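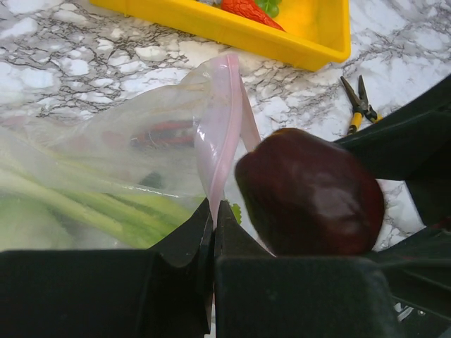 Why, one member wrote to us in January, do engineers only ever give talks about the projects that went well? The letter ran to two pages and had a diagram. It pointed out that our last season of evening talks had covered a footbridge, a water tower, a bus depot roof and a very handsome culvert, all finished on time, all within budget, and all presented by people who seemed to have slept well throughout. "I have been in this trade a long while," it went on, "and I have yet to work on one of these projects."

ZASTTHORPE, 10th July – The Zastthorpe Engineers' Circle today announced the Plelar Evenings, a season of 14 talks on engineering work that went wrong, went sideways, or went well only after a long stretch of doing neither. The season opens in the fall at Plelar Hall and runs on weekday evenings through the winter, with a break for the holidays and another for the boiler inspection.

Each talk will be given by an engineer who worked on the project in question. This is the one firm rule. The Circle had offers from several people willing to speak at length on other people's mistakes, and has thanked them.

The season came out of that January letter, which was read aloud at the next general meeting and got more applause than the footbridge had. A poll of the membership followed. The Circle has 285 members, and a healthy share of them sent the form back, which in itself was news. Asked whether they would attend a talk on a failed or troubled project, 79 percent said yes. Asked whether they would be willing to give one, a good many wrote "ask me after I retire." The Circle has kept those forms on file.

What the season covers

The opening evening belongs to a parking structure whose drains were installed, inspected, signed off and found to be running uphill. The speaker will go through the drawings sheet by sheet and show the point at which the slope arrow changed direction, which took place between one revision and the next and was initialed twice.

Later evenings take in a pump station that worked perfectly except when it rained, a retaining wall that moved just enough to start an argument, and a swimming pool that turned out shorter than regulation once the tile went on. The pool talk is already popular. The tile was an inch and a bit at each end, and the town's swim team set a number of records before anyone got out a tape measure.

There is an electrical evening on a backup generator that had been wired to start when the backup generator started. A traffic engineer will talk about a signal timing plan that cleared one intersection beautifully by moving its entire line of cars to the next one. A structural engineer will spend an hour on a single bolt. We have seen the slides and the hour is needed.

Two evenings deal with software. The first concerns a building control system that treated the clock change in spring as a fire. The second speaker has asked us to hold the title back until the statute of limitations has been looked up, and we can't tell if that is a joke.

The last talk of the season, on a small dam, is the most serious of the set. No one was hurt and the dam is still there, but it was a near thing for one long weekend, and the engineer on call that weekend will describe what was known at each hour and what was decided on the strength of it. The audience will get the readings in the order the speaker got them. Members who have heard the rehearsal say it's a hard thing to sit through and that they would sit through it again.

How the evenings run

Doors open at 6:30. The talk starts at 7:00 and lasts 45 minutes, followed by questions for as long as the speaker can stand it. Questions must be questions. The Circle's old custom of the question that begins "This is really more of a comment" has been suspended for the season, and the chair of each session will have a small bell.

Slides will be posted for members a week after each talk, with site names and client names removed where the speaker or the client has asked for that. Several clients have asked. One client gave permission for everything and offered photographs, and we would like to buy that client lunch.

No recordings will be made. The speakers were clear about this, and so were some of their employers. People attending are welcome to take notes and to pass along what they learned, but we ask them to leave out who said it. For the same reason, speakers' names will be given in the room and do not appear in this release or on the posters.

Attendance at a talk counts as one hour toward the Circle's own professional development certificate. Engineers who need hours for a state license should check with their licensing board first, as boards differ and the Circle can't speak for any of them. A signed attendance slip will be available at the door on the way out. It will not be available on the way in, following the events of last season.

Seats and cost

Talks are free for members and students. Guests pay five dollars, in cash or by card, at the door. Plelar Hall seats up to 50 with the tables folded away, so everyone, members included, needs to reserve. Reservations open in the first week of the month before each talk and can be made on the Circle's website or by phone. If you reserve and then can't come, please let us know. An empty chair is a poor reward for someone who has agreed to describe the worst spring of their career to strangers.

The hall has step-free access from the side street, a hearing loop that works in the front half of the room, and a coffee machine that was designed by committee. There is parking behind the building. It drains correctly.

Support for the season

Tetora, the Zastthorpe surveying and site testing firm, is covering the rent on the hall for the full season. The Circle is grateful, and a little surprised at how quickly the firm agreed. In its letter, Tetora said its field crews had seen the early stages of a good many of these talks and would be interested to learn how they ended. The firm has no say in which projects are covered, and one of the 14 is a project on which it did the soil borings. It has reserved a row.

Jia, the drafting supply store on the market square, is lending a large-format display board so that full-size drawings can be pinned up and looked at before and after each session. Anyone who has tried to follow a drainage plan on a projector from the back of a room will understand what this means to us. The store is also donating red pencils.

A note for people thinking of speaking

Thirteen of the evenings are filled. The remaining one, late in the season, has been left open on purpose, in the belief that someone will sit through the first few and decide their own story is worse. Talks are welcome from any branch of engineering and from engineers at any stage. A project doesn't have to have made the newspaper. A mistake caught on a Friday afternoon by someone who happened to be looking at the wrong drawing is exactly the kind of thing we are after.

Proposals should be a single page and should say what was built, what went wrong, what part the speaker played in it, and whether anyone's lawyer needs to be told. We will help with slides. We will also help with nerves, mostly by putting new speakers in touch with those who have already agreed to do it and are now comparing notes in a group chat of some gloom.

The culvert talk, we should add, was excellent, and its speaker has taken all this in good spirit. Pressed at the general meeting on whether anything at all had gone wrong with the culvert, the speaker thought for a while and said there had been two of them at one point. That talk is now the fourth in the season.

About the Zastthorpe Engineers' Circle

The Zastthorpe Engineers' Circle is a membership group for working, retired and student engineers in Zastthorpe and the nearby towns. It holds evening talks, site visits and an annual dinner, and keeps a small library of standards, most of them superseded. Membership is open to all branches of engineering, and to technicians and drafters, without whom the talks listed above would be a good deal longer.

Press inquiries, seat reservations and speaker proposals should go to the Circle's office at Plelar Hall, which is open on weekday mornings. Reporters are welcome at any session on the same terms as everyone else, including the one about the bell.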